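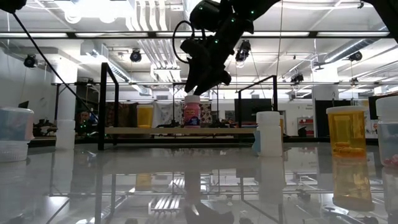

Color should be the last thing a designer decides, according to Špela Ristić, and if a label, a sign or a form can't be understood in black and white, no amount of red will rescue it. Radka Omerović takes the other side. People see the red first, she argues, and by the time they read the words they have already made up their minds about what kind of message it is. Both views will come up again in this chapter. Students who go on to work in print shops or sign shops will hear both from customers, often in the same week.

CHAPTER 6
Color as a Signal

Key terms: signal color, contrast, ground, color code, redundancy, legend

In Chapter 5 we looked at letters: their size, weight and spacing, and the distance at which they can be read. This chapter deals with color used to carry a message. Decoration is left for Chapter 9. A wall painted green because the owner likes green is outside our subject. A green sign over an exit is inside it.

6.1 What a signal color does

A signal color does one of two jobs. It can call attention to something, or it can sort things into groups. The jobs are easy to mix up because the same paint can do either. A yellow line on the edge of a step calls attention to the step. A yellow folder in a drawer of blue, green and yellow folders tells the clerk which group the papers belong to. If the folders were all yellow, the color would tell the clerk nothing.

Attention depends mostly on contrast with the ground, meaning whatever lies behind or around the color. Orange on brown brick is weaker than orange on white plaster. Before choosing a color, find out what it will be seen against, and look at that surface in the light in which people will use it. Paint samples viewed at a shop counter can mislead you badly.

Sorting depends on how far apart the colors are from each other. Light blue and dark blue look different side by side. Seen one at a time, an hour apart, they may be taken for the same color. The Wesness town library used 22 colors of spine tape for its subject areas and had to give up the plan after one season. Shelvers could not tell rose from salmon under the reading room lamps. The library went back to printed numbers and kept 2 colors, one for reference books and one for everything that could be borrowed.

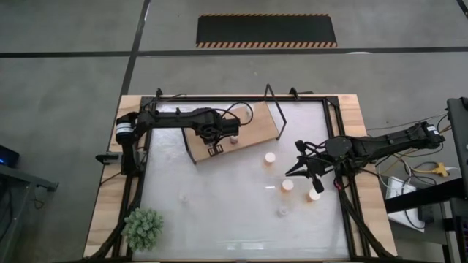

Floors are a hard ground to mark. They get scuffed and dusty, and they are seen at a slant by people whose minds are on something else. Plain gray concrete has one advantage, in that strong colors and dark ones both show up on it. The black rubber mat there has orange-and-black diagonal stripes along two of its edges, and those stripes work by attention: the slant and the change from light to dark say "edge" even to a person who does not see orange well. Dark tape laid in a line on the same concrete is easy to see, but it has no warning color, and a newcomer has to be told what the line means. When you mark a floor, decide which lines must explain themselves and which can be covered in training.

6.2 Codes and legends

A color code is an agreement. It works for the people who know it and for no one else. Some codes are so widely learned that they need no explanation, such as red for stop. Most are local. At the Hovar ferry terminal, brown meant vehicles and blue meant foot passengers, and the legend explaining this hung on the far side of the ticket window. Krešimir Hodžić, in his notes on the terminal, counted 124 passengers in one morning who joined the brown line on foot. The legend was moved in November and the color of the signs was left alone. 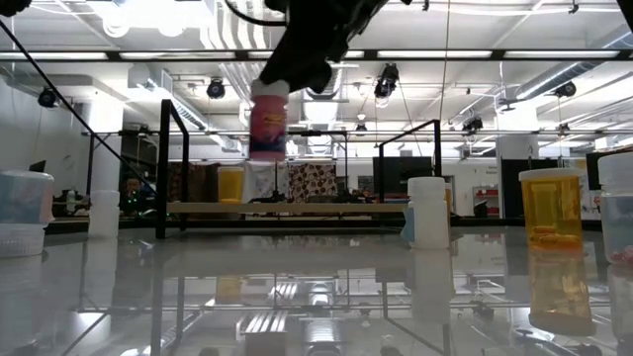

Packages are a special case, as their colors are chosen mainly to sell or to please. A shopper learns to find a product by its color and stops reading the name. At home the habit goes on, and it helps only while the containers differ. Above the glass tabletop a bright pink bottle with a white cap is easy to tell from the white pill bottle, whichever way the labels are turned. The small white bottle is a poorer match for this kind of search, having the same color as the pill bottle. With containers like those, the label has to do the work, and its lettering should follow the rules in Chapter 5.

6.3 Redundancy

Redundancy means giving the same message in more than one way. A stop sign has a color, a shape and a word. Any one of them may fail, and the sign can still be read.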